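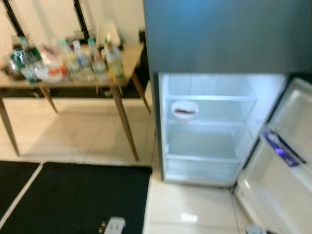
How long does homemade chili oil need to sit before you eat it? I leave mine overnight, though I've been caught at the stove with a spoon way before that!

I got hooked in October, when a noodle counter in Osdale put a little jar of it on every table. Mine took four tries. The first batch went bitter (oil way too hot), and the second tasted like nothing at all – I'd bought the cheapest flakes in the store.

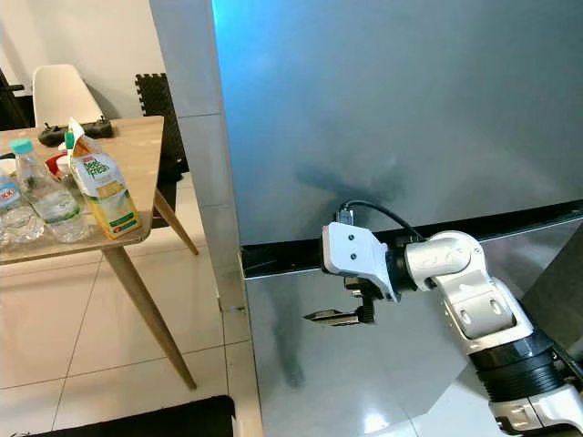
Which oil works best? Plain peanut oil for me, and I heat it gently for 10 minutes with a bit of star anise and the white ends of some scallions.

Olive oil was a mistake, it fought with everything else in the bowl. I also stopped adding sugar after batch three, although my sister still asks for it.

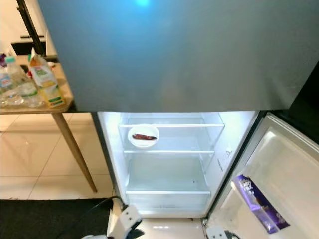
The chilies matter more than I expected. I get whole dried ones from Catura, the tiny grocery by the bus station, and crush them myself so there are still some big flaky bits in there. Two spoonfuls over fried eggs and I'm happy. Next up is a batch with Sichuan pepper, if I can find any that still smells like something.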